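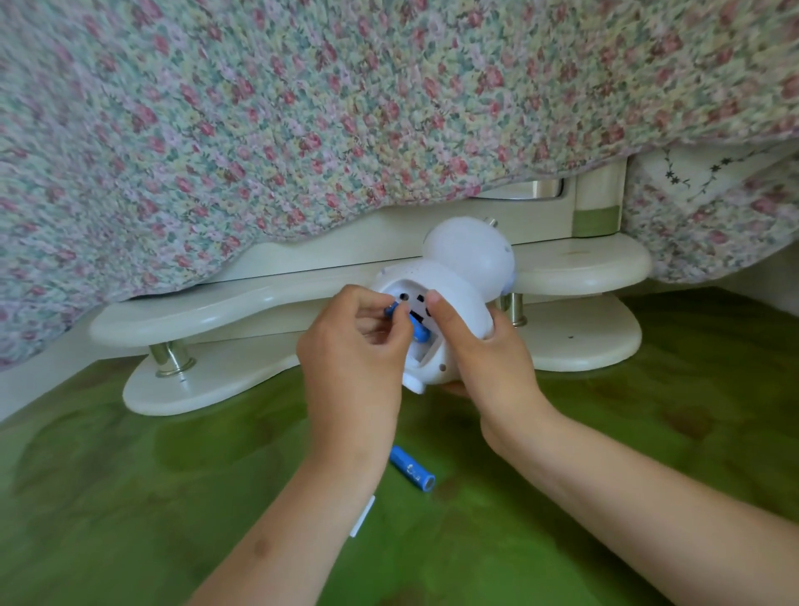
I went back and forth over the Clemura cloud bed for most of a winter before I finally ordered it in December, and I am so glad I did! The base is a creamy white with rounded, layered shelves on each side, joined by short chrome posts, and it makes me smile every time I walk in. The lower shelves sit close to the floor – handy for slippers and storybooks, less handy when it's time to vacuum the carpet (bring the skinny attachment).

My one real grumble is that the pale finish shows every little speck, so I keep a soft cloth nearby. Also, a big quilt will hang right down over the sides, and my old rose one hides more of the pretty part than I'd like. I may try a smaller one from Illard.

Putting it together took 2 of us a long afternoon, and the instructions could be clearer about the posts. Still, for 989 dollars I'd buy it again. Four stars from me, and a very happy bedroom.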